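RAMUDTHORPE, 2/14/26

**Ramudthorpe Police to Retire Evidence Tags Written by Hand**

The Ramudthorpe Police Department will move to barcoded evidence tags in December. The new tags replace a paper system that has been in use for 15 years. Training for all officers is included.
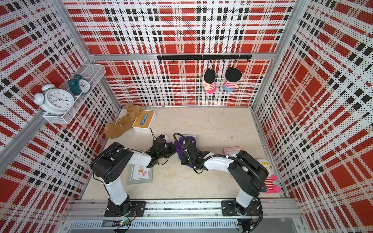 *Two plush dolls on hooks, with plaid panels behind.*

The department chose Skekix, a records firm, to supply the tags and scanners. Each item will get its own code when it is booked. Clerk Anum Cheema said finding an older item can now mean checking 200 pages of log sheets. 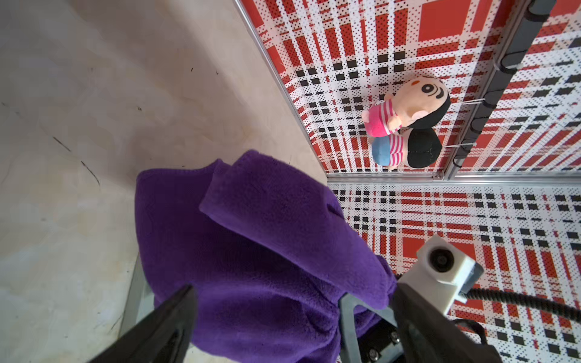

*Purple fleece towel, close up.*

Capt. Noman Abbasi will oversee the change. "Court staff ask us who signed for an item and when," Abbasi said. "We want to answer that the same day." Open cases will be retagged first. 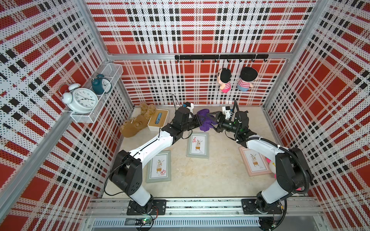

**What happens to the old paper logs?**

The department will keep them in locked storage for six years after the switch, and defense attorneys may still request copies through the records desk.

Contact: Zubaida Bajwa, Public Information Office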